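# Why Does a Shiny Floor Show the Lights?

Look down at a glossy tile floor when the lights are on. You may see bright spots in it. The lamps are overhead, but the floor sends some of their light up to your eyes. This is called reflection.

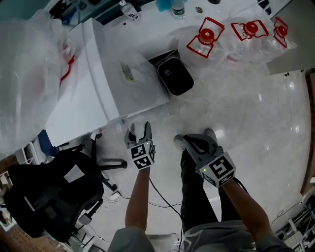 Melina asked whether a carpet could do the same thing. It can't. A carpet is bumpy, so light bounces off it in every direction and no bright spot forms. White tile with a smooth, glossy top bounces most of that light the same way, like a mirror does.

Take two steps and look again. The spots move with you!

## Where the light starts

Big rooms often have long tube lights on the ceiling. A long tube spreads light over a wide area, so shadows are softer than they are under one small bulb. A white ceiling helps too. It bounces light back into the room. A red brick wall soaks up more of the light.

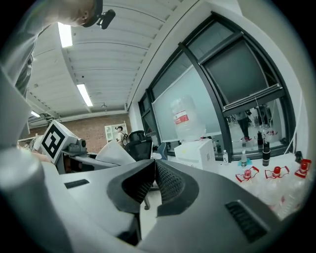
Hugo wanted to know if a black ceiling would make a room dark. Darker, yes, with the very same lamps. Black paint takes in most of the light that hits it and turns it into a tiny bit of heat.

**Try it:** Shine a flashlight on white paper, then on black paper, in a dim room. Watch the wall nearby each time.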